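Tue 26 March

First full shift with the hand grippers on the room side. Yesterday was the briefing, so it doesn't count as work, although we were paid for it.

Started at the linen store, where Pavithra Lobo had put the grippers out on the charging shelf. Signed for mine. The form still says "trolley" at the top because it was copied from the trolley form. Mine pulls slightly to one side when it closes, a known fault according to Pavithra, and the remedy is to turn the wrist a little before the fingers meet. I wrote this on the form under "trolley condition".

The arrangement with Fotilix is the same as it was for the laundry hall. We do the handling, the recordings go to them overnight, and the folding line at Berus is trained on what we send. The difference is that the laundry hall was all flat goods on a steel table, and the rooms have beds, pillows, chairs, blankets and whatever the furniture supplier thought was a good idea. The target for the room set is 1213 accepted runs by the end of May. A run is one item picked up, opened, folded and put down. If the item is dropped and picked up again it still counts, provided the hand stays closed to the tool and the other hand keeps out of it. Two-handed correction is the commonest reason for rejection. I had three rejected before the first break, all for that.

Morning was soft goods. The thick ones are slow. A tea towel will hang more or less straight if it's taken near a corner, but anything with a pile bunches at the jaws and the far corner has to be found again by dragging it over the bedding. Grip force was set too high for the first hour and left marks on two pieces. Lowered it one step. Better on the fold, worse on the lift.
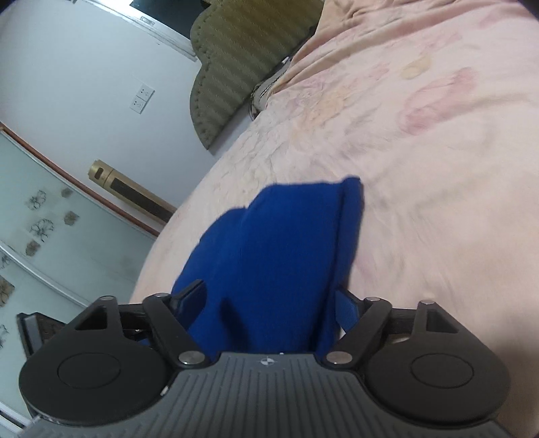
My times: the first runs were close to four minutes each, the later ones well under three. By hand I'd do the same item in a few seconds, and I noticed again how much of that is done with the heel of the palm, smoothing while the fingers are already on the next edge. The gripper has no heel. Mentioned it to Todor Janevski, who handles the Fotilix side, and he asked me to write it up as a note for the tool people. I said I would if it went down as working time. He's checking.

Lunch late. Miłosz Sadowski was in from Berus and sat with us. The folding line there has been running on the day shift only, with four people where there used to be nine. Of the other five, two went to dispatch, two to inspection, and one left before the line was switched on. Inspection is the job people ask about. The line stops when it isn't sure of an item and puts it in a tray, and the inspector clears the tray. Miłosz says the work is lighter on the shoulders and harder on the head, as the tray fills in bursts and the machine sets the pace. The pay grade is the same as folding. Celina Brzozowska has raised that with the office, on the grounds that inspection needs a judgement folding didn't, and has been told it will be looked at in May.

She also asked what happens to us once the room set is complete. The written answer is that the five of us go back to housekeeping on our old hours, with the gripper supplement ending. The supplement is 400 a month. I've been careful not to rely on it, mostly.

Afternoon slower. The battery on mine went flat mid-run and the run was lost. Swapped it and lost the calibration as well, so had to do the open and close routine again. Lena Wilczyńska was in the next room and got through far more than I did. She folds on the edge of the mattress instead of the middle and lets the weight of the cloth do half the work. Tried it after the swap. It does help with the larger pieces. Whether a fixed arm could copy it I don't know; the line at Berus has a flat bed and no edge to speak of.

Returned the gripper, wiped down the finger pads and logged the wrist fault properly on the Clurkow sheet, which has a box for it. Right thumb sore at the base. Lena uses a sports tape, will ask her which.

Tomorrow pillowcases, then the Koval blankets if they've been delivered.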